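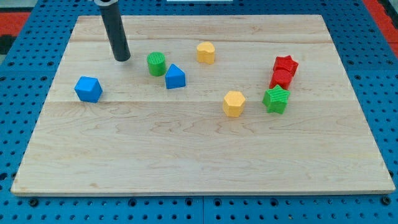 Maple board on a blue perforated metal table.

Zoken Wood Terms, version 3

Zoken is a small word list for people who buy, sell or repair wooden kitchen boards and do not share a first language. It has 3,000 entries in English, and each entry has a short definition and one sentence of use. I started it when I was writing letters to a wood seller in Grarkport and we could not agree on what "figured" means.

What is in the package

terms.csv: the main list, one term in each row
sources.txt: where each definition was taken from or checked
variants.csv: other spellings and local names
removed.txt: terms that were in version 2 and are not there now

Columns in terms.csv

term: the word or phrase, in small letters
group: one of grain, defect, joint, finish, tool, trade
definition: at most 40 words
example: one full sentence
level: basic or advanced

How the list was made

The first terms came from old catalogs of the Sayce workshop, which I typed by hand. After this I added words from repair notes and from a course booklet used in Rirlow. Every definition was written again in plain words, so please do not expect the same text as in the catalogs. Where two sources did not agree, I kept both meanings and marked them with 1 and 2.

Known problems

The finish group is weak. It has only 60 entries, and the words for oils are mixed with the words for waxes. "Knot" and "burl" have good definitions, but the example sentences are too similar. In variants.csv, 200 rows have no region yet. Some programs open the file with wrong accents; choose UTF-8 when you import it.

Changes in this version

Added the trade group. Corrected "end grain" and "edge grain", which were exchanged in version 2. The level column does not allow empty values now.

Use and corrections

You may copy and change the list for any purpose if you keep sources.txt together with it. To send a correction, write the term, the old text and the new text, and name a source if you have one. I read corrections in October and put them in the next version.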